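What I learned from making a cookbook of my mother's recipes

My mother has never written a recipe. When I moved to Melbourne she gave me a rice cooker, a bag of dried mushrooms and a phone card, and I think she believed this was enough. For the first years I rang her every time I wanted to cook something, and she told me to put fish sauce until it smells right. I asked how many spoons. She said, which spoon?

So last winter I decided I would write them all down. I had in mind a small book, for my two cousins and for my husband's family and for a few friends who keep asking. I wanted to finish by July. I finished later than that, and I am writing this post for anybody who has the same idea.

The measuring

The first problem is that my mother does not measure, and if you ask her to measure she cooks differently. I am serious. When she visited us I put the kitchen scale under her bowl, and she became nervous and the soup was too salty. After this I used another method. I weighed the bottle of fish sauce before she began and again after she finished, and the same with the sugar jar. She noticed, of course, but she could ignore a bottle.

My favourite number from that visit is 672. This is how many grams of pork shoulder she calls "a small piece". I wrote it in the book exactly like this, 672 grams, and my editor (I will come to him) wanted to make it 700. I kept it. It is her small piece.

For spoons I measured her actual spoon with water. It holds 11 millilitres, so it is not a teaspoon and it is not a tablespoon, in Australia or in any country I know. In the book I call it "Mum's spoon" and on the inside cover there is a little table to convert it.

The stories

I did not plan to put stories. But when you ask a person how she makes caramel for the fish, she tells you about the house where she learned it, and the aunt who burned the pot, and after one hour you have half a page about caramel and four pages about the aunt. I recorded everything on my phone, with her permission, and I typed it in the evenings. The typing was slow. My mother speaks fast and she changes the subject in the middle, and in Vietnamese the word for "aunt" depends on which side and which age, so I had to draw a family tree only to understand who burned the pot.

My friend Châu Từ helped me with the translation of some words which I know in my mouth but not in English. There is a word for the crispy rice at the bottom of the pot, and I had written "burned rice", and Châu told me nobody will cook a thing with this name. We argued about it through a whole lunch. Now it is "golden rice", which I find a bit too elegant, but she was right that people try it.

The editor

Berkay Öztürkmen is my neighbour and he used to correct travel guides for a living. He offered to read the recipes for the price of dinner. I thought he would fix my articles, "a" and "the", because I never know where they go. He did this, but mostly he asked questions in the margin. How hot is hot? Is the lid on? You say add the onion but I do not see an onion in the list.

I had forgotten the onion in six recipes. My mother forgets it also when she tells them, I think for her an onion is like water, it is simply there.

If you make a book like this, please give it to somebody who does not know the food. My cousins read the first version and they said it is perfect, because they filled the holes from memory. Berkay has never seen a banana blossom in his life, so he could find every hole.

The layout

I made the pages with the word processor I already had. First I put everything in two columns, ingredients on the left and method on the right, with a box around the notes. It looked professional on the screen, but when I printed it the letters were so small that my mother held the page far away with her arm straight and said, very nice, what is it? So I changed the size for the recipes and left only the stories small. She knows the stories.

I also learned to keep one recipe on one page or on two facing pages. Otherwise you must turn the page with wet hands. This moved everything and added many white spaces, which I filled with my own drawings of vegetables. The ginger looks like a foot.

The test copies

Before paying for a real printing I made paper copies for people to cook from and write on. I recommend this step very much. A proper binding makes people polite — they don't want to damage it — but on plain paper with one staple in the corner they cross out, they spill, they write "too sweet!!" and you learn something. Put the staple at an angle, so the pages fold back easily on the kitchen bench, and don't put too many sheets in one bundle. I made a separate bundle for each chapter.

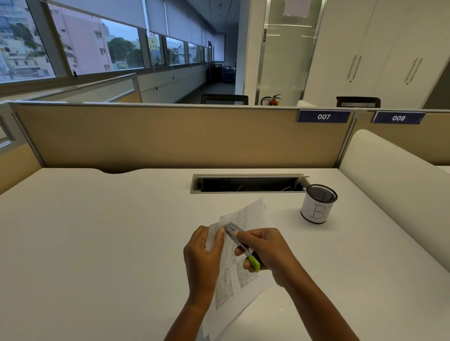 The printing

I asked three printing shops. One of them did not want a small order and one did not answer. The third, Zudetti, is a family shop near the train line, and the woman there let me touch all the papers before I chose. I took an uncoated paper, a little bit cream. Glossy paper is better for photographs, but you cannot write on it with pencil, and I want people to write.

The final book has 58 pages. I chose a spiral binding. Berkay thinks it looks like a school report and he is not wrong, but it stays open flat beside the stove and you do not need a stone to hold it.

Proofread the cover one more time than you think is necessary. I checked every gram inside the book and on the cover I had put the accent in my mother's name on the wrong letter. The woman at Zudetti asked me "is this how it is written?" only because she was curious about the accent. I still feel cold when I think of it.

What my mother said

She received her copy by post and she rang me in the evening. She had read it from the beginning to the end, sitting down. She said the drawings are good except the ginger. She said I should not have told about the aunt, and then she told me two more things about the aunt.

Then she said the fish recipe has too much sugar. I told her it is her recipe, I weighed the jar. She said yes, but that day the sugar was old.

I have opened a file for the second edition. For now it contains the word "sugar" and a question mark.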